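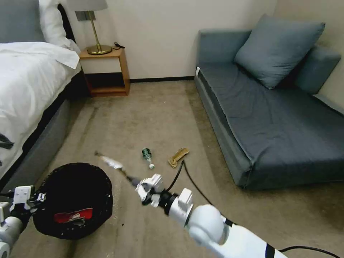
Light beige carpet in a hotel-style room.

Wall-to-wall carpet is a textile floor covering fixed across the whole floor of a room, from one wall to the other. It differs from a rug, which covers part of a floor and can be picked up and moved. In hotels it is used mainly in guest rooms and hallways, where it softens the sound of footsteps and rolling luggage.

Construction

Most carpet of this type is tufted. Needles push yarn through a backing sheet, forming loops on the upper side. The loops may be left whole (loop pile) or sliced open (cut pile). A second backing is then glued on to hold the yarn in place. Woven carpet is made on a loom and is usually more expensive. Nylon, polyester, polypropylene and wool are the common fibers. Wool is often blended with nylon to improve wear.

Installation

Carpet is sold in wide rolls and trimmed to the shape of the room. In the stretch-in method, strips of wood with small angled pins are nailed near the walls, a pad is laid between them, and the carpet is pulled tight over the pins. In the direct glue-down method there is no pad. Seams are placed away from doorways where the room allows it, and the pile of every piece must run in the same direction.

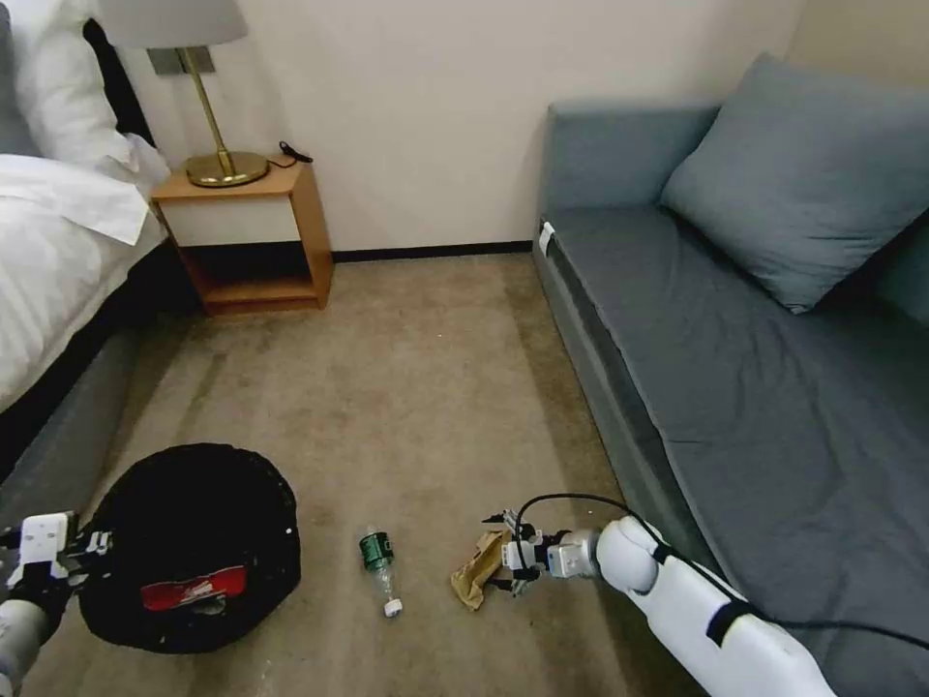 Furniture is normally moved in after the carpet has been laid. Heavy pieces press the pile flat and leave dents, which can often be raised again with steam and a stiff brush. Areas under beds get little foot traffic and may keep their original color long after the walkways have faded.

Care

Regular vacuuming removes dry soil before it works down to the base of the pile. Spills are blotted from the outside edge toward the center, as rubbing can spread the stain and fray the yarn. Hot water extraction, commonly called steam cleaning, is used for deeper cleaning. The carpet must dry fully afterward to prevent odor and mildew.

Use in Prarnia

The hotel trade in Prarnia took up tufted carpet later than its neighbors. The Gidey mill, which had made blankets, switched to carpet under its manager Ayten Akgül and supplied 158 rooms in its first year of production. Its largest single order was 4000 square yards for the Ematora Hotel. The mill made 2 lines, a loop pile for hallways and a cut pile for guest rooms. Both were later sold under the Gorkix name.

See also: Carpet tile, Underlay, Rug, Linoleum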